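Freezer Tips From a Very Small Kitchen

Updated 2026-08-04

When we moved from Saltitz to Tretetcombe I lost a chest freezer and gained three drawers under a fridge. I sulked for a while and then I got properly keen on it, and now I think I eat better out of those three drawers than I ever did out of the big white chest in the garage (which had a layer of mystery at the bottom that went back several Christmases). So many of you wrote in after the soup page asking how I fit things in that I've put all the tips together. Jump about as you like!

Freeze it flat

If you only do one thing, do this. Soup, stew, cooked beans, tomato sauce, mashed squash: spoon it into a freezer bag, press the air out, lay it on a baking tray and freeze it flat. Once it's solid you can take the tray away and stand the bags up like books. A flat bag of sauce thaws in a bowl of cold water while you boil the pasta. A big round lump of the same sauce takes all afternoon and is still icy in the middle when everybody is hungry.

Go easy on the filling. A bag that's two thirds full lies nice and even, and a bag that's crammed will bulge, slide off the tray and freeze itself to the drawer runner. I've chipped one off with a wooden spoon and I don't recommend it.

Mince

I still buy mince by the pound because that's how the recipes in my old notebook are written. A pound is 453 g, so a modern 500 g pack gives you a little over, and I put that bit into a separate bag until there's enough for stuffed peppers. Flatten the mince in its bag to the thickness of your finger, then press lines into it with a chopstick, like a bar of chocolate. You can snap off a piece for one person's supper. I love this one.

Stock

My biggest pan gives me 2,000 ml of stock from a chicken carcass and that is far too much to freeze in one go. I boil it down by half with the lid off, windows open, until there's 1,000 ml left, and freeze that in a muffin tin. Pop the discs out with a quick dip of the tin in warm water and keep them in a bag. One disc and the same again of water and you're back to ordinary stock. Don't salt it before boiling down! Salt at the end, in whatever dish it goes into.

Cool the stock before it goes anywhere near the freezer. I stand the pan in a sink of cold water and stir it now and then, and change the water once it feels warm.

Bread

Slice it first, always. For rolls, cut them nearly through so they open while still frozen. If a loaf is already going hard, whizz it into crumbs and freeze those loose, they never clump and you can take a handful straight from the bag onto a pasta bake. Crusts too.

Herbs

Parsley, dill and chives freeze well chopped and dry. Basil goes black, so blend it with oil and put it in an ice cube tray. Mint I've never had any luck with and I've stopped trying. Ginger goes in whole, skin and all, and you grate it frozen. It comes down like snow.

Berries and other small things

Spread them on a tray so they aren't touching, freeze until hard, then tip into a bag. Works for raspberries, sliced leeks, gnocchi, dumplings, grated cheese (shake the cheese about after an hour). Leeks smell, so double bag them or your ice cubes will know about it.

The December drawer

From the start of December I keep the bottom drawer for Christmas and nothing else. Cranberries, a block of pastry, stuffing in balls, peeled chestnuts, breadcrumbs for bread sauce. To clear it I spend most of November eating the freezer down, which makes for some very odd dinners and saves a good bit of money just when it's wanted. It's also the best time to defrost, while there's hardly anything to move. Wrap what's left in newspaper and a thick blanket, switch off, bowl of hot water on the shelf, door open, old towels on the floor. Change the water when it cools. Never go at the ice with a knife.

A list on the door

Mine is a scrap of card held on with a magnet, one column for each drawer. Things get added when they go in and crossed off when they come out. I tried doing it on the phone and gave up inside a week, as my hands are always wet.

Cleaning tubs and lids

Turmeric and tomato stains: wipe the inside with a little cooking oil before washing, then wash as usual. After that a day on a sunny windowsill does wonders. For smells, a paste of bicarbonate of soda and water left overnight. Store tubs with the lids off, stacked inside one another, lids upright in a rack. I use the toast rack from the Pichler sale, which has never held toast in its life.

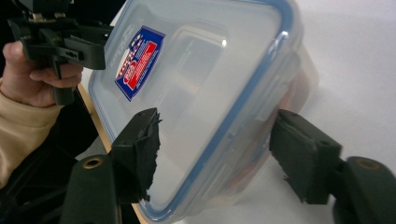

Leftovers are where I've changed my ways the most, and I'm a bit of a bore on the subject now. Anything we mean to eat in the next day or two goes in the fridge at eye level, and anything else is frozen that same evening, before it has a chance to be forgotten. See-through plastic helps, though milky sides only give you a reddish-brown blur, and in my house that could be chilli, plum compote or beetroot soup, so a label matters just as much. Stick it on the lid, where you can read it from above in a deep drawer. Lids with a hinged flap that locks down over the side are my favourites, and the ones with a blue-grey seal round the rim want a little care: if yours comes out, ease it free with the handle of a teaspoon, wash it in soapy water and let it dry completely before you press it back into its groove. Leave a finger's width at the top for anything runny, as it swells when it freezes. Jam and chutney tips are on the next page, with the Zastside plum recipe at the bottom.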